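Bench notes, 01/11/2025

Cable day, finally. I have been putting this off since June and the drawer under the Rangel shelf had reached the point where you pulled on one lead and got six. So I tipped the whole thing out on the wood table and started over.

My rules this time: black leads go in the white bin, all together, no fuss. Braided ones get coiled and sorted by color so we can tell from across the room what we're grabbing. Anything with a USB end I can't match to a device goes on the pile for Alcides Miranda to look at – he knows half of them by sight, I swear.

I like the braided stuff much better to handle. It coils without fighting back and it doesn't get that sticky feeling old rubber gets! The blue and black one is a beast though, and it only behaves with a strap on it. Elastic bands are no good, they dry out and snap (found 4 dead ones at the bottom of the drawer, plus a washer and somebody's pen cap).
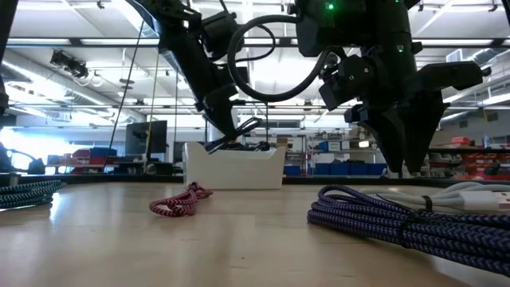
Straps: we had a bag of 10 from Stevix and I'm down to the last couple. Arlindo Quintana wants to order the box of 1,000 because it's cheaper per strap, and I get that, but where do we put it? I'd go for a small bag now and see how long it lasts.

Coiling note for whoever does this next – go over-under, please, and don't wrap around your elbow. The red and black lead had a twist in it that took me ages to work out, and I'm still not happy with it. If it kinks again I'm cutting it up for parts.

Also measured the drawer while it was empty. It's almost 700 mm wide inside, so the Jimau dividers should go in with a bit of trimming. Haven't checked the height yet.

Still to do: test the teal one end to end (I think it was the one dropping out on the Surov meter), label the bin on the short side, ask Alcides about the white USB lead.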